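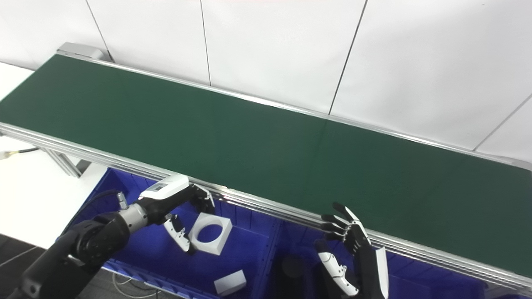
Inicio · Equipos · Repuestos · Servicio · Contacto

Categoría: Células de clasificación > Cinta y manipulación a dos manos

Célula Gestau 2 — puesta a punto y cuidados

La Gestau 2 nació en el taller de Sillmont para quien clasifica piezas pequeñas y quiere una célula que se pueda atender sin llamar al técnico cada semana. Reúne una cinta verde con perfil de aluminio, cubetas azules al pie y un robot de dos brazos con manos de dedos articulados, ¡y le aseguramos que se le coge cariño enseguida!

Al instalarla, nivele primero la cinta y deje las cubetas para el final, pegadas una a la otra bajo el perfil delantero. La cinta mide 2000 mm y trabaja a 600 mm del suelo; si la mueve, aunque sea un dedo, repita la calibración de las dos manos (lleva unos 266 segundos, lo justo para un café).

Para el mantenimiento, pase un paño apenas húmedo por la banda, mire el empalme y compruebe la tensión en el cabezal. En las manos, limpie los nudillos con un pincel seco — nunca con aire a presión — y revise el conector de la muñeca. Los cables del suelo, siempre lejos de las cubetas.

Florian Bachmann, de nuestro servicio técnico, atiende consultas de ajuste por teléfono todos los días menos el domingo.

Equipos relacionados
Cinta corta Ratard
Cubetas apilables Gasser
Juego de dedos de recambio Gestau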